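Category: Grant reports / Early years / Play materials

Progress report to the Dudura Fund
Project: Foam play sets for the Trekthorpe toy library
Prepared by Waraporn Jaidee, April 12, 2024

Dear Mr Maddocks,

I am sending you the second report on our grant. The first one was sent in November and it covered the purchase of foam and the agreement with the workshop in Clingate. In this report I write about the boards themselves and the money that remains.

We have now finished 33 shape-sorter boards. They are cut from thick foam sheet, and the edges are left without paint or varnish, as the parents' group at Wanyama requested. Theerawat Thammasiri did most of the cutting and he has also checked every board by hand. He returned a few boards to the workshop where the holes were too tight for small fingers to take the block out again. These were cut a little wider and are now accepted.

The set has changed in one point from our plan. At the beginning we wanted only simple shapes, the circle, the square and the triangle. Kanyarat Wattanapong, who leads our play sessions, asked for harder shapes also, so that children of four and five years will not lose interest so quickly. The cross and the octagon were added for this reason. The octagon is the most difficult one, because a child must turn it a little before it goes down - a small turn is enough, but it needs patience.

We lend the boards for 10 days at a time. Families may renew one time if no other family is waiting. Until now the most common problem is missing blocks, and we will keep a box of spare ones at the desk.

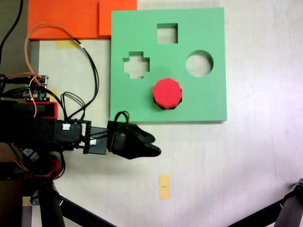

Green board with the red octagon block; the square, cross and round holes are empty.

Money: from the second payment we have 488 pounds left. About 40 pounds of this is for cloth bags, and the rest we would like to keep for spare blocks and for more foam in orange and green. Mr Bonifacio Lorente has the receipts and can send you copies.

Next steps: we will sew the bags, write a short sheet for parents, and bring the first sets to the Wanyama group. I would also like to ask if the final report can be sent one month later than agreed, so that we can include the comments of the families.

With kind regards,
Waraporn Jaidee
Trekthorpe Toy Library

Contact us | © Trekthorpe Toy Library | Back to top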